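Gripper comparison, bench group
Minutes, 24 March 2024

1. Previous actions
Cable relief on the Skasov unit closed. Spare finger pads from Howells still outstanding — carried over.

2. Results to date
Both grippers ran the same 13 tasks on the Promiritz arm, 1,100 attempts in total. The Skasov unit holds flat card stock better. The Howells unit releases more cleanly and needs fewer re-grips on soft packaging. Failures on small switches were high for both and were logged as position error, with no force faults recorded.

3. Lamp switch task
Agreed that the lamp stays lit at the start of each attempt. Approach speed to be halved over the last stretch. The meeting did not agree on whether a narrow tip should count as a standard fitting; results with and without it will be kept in separate tables.

4. Controller
The Iltel controller dropped its connection 2 times during long runs. Logs sent to the supplier. Firmware stays frozen until a reply is received.

5. Cameras
Exposure to be locked before any task with the lamp. Chest-height view retained for review of contact errors.

6. Actions
Repeat the switch task, 500 attempts per gripper.
Write up the tip offset procedure.
Chase Howells for pads.

7. Attachment to item 3

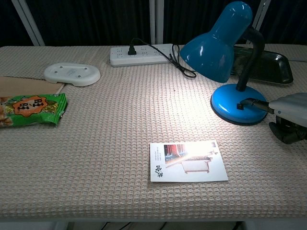
Howells replied after circulation that the tip offset should be measured again after every finger change, and asked that the separate tables state which offset was in use.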